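Kindska Home Handling Project — progress report, January
Prepared by Mafalda Veloso for Byung-chul Ahn, Tilten program office

In this period we finished the first part of the clothing task. The operator holds the gripper in the hand and shows each movement directly, at normal speed.

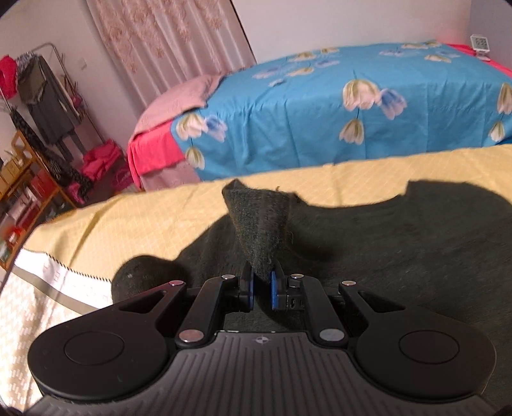
Figure 1. Lifting a corner of dark green cloth between the finger pads.

We have now 335 accepted demonstrations against the target of 1,000. Vasco Loureiro rejected 11 more for tracking problems.
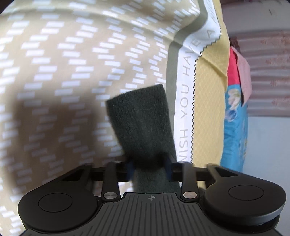 Small knitted items are the slower part of our work. The operator must close the fingers at a good point and keep the fabric visible to the camera. With a sock held diagonally and the cuff up, as in this grasp, the opening stays clear of the finger pads — we ask operators to prefer it.

For the larger garments, Lurdes Torres wrote a shorter instruction sheet.
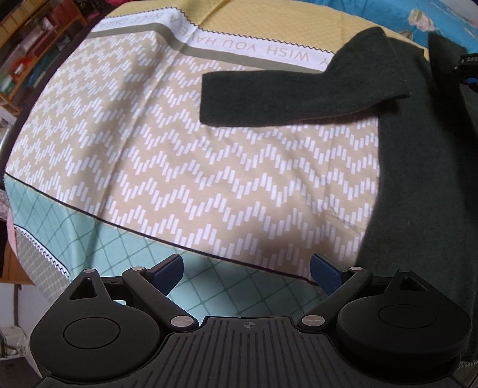 It will be tested with 6 new operators next month. We request no change to the budget, but the second training run will start later than planned.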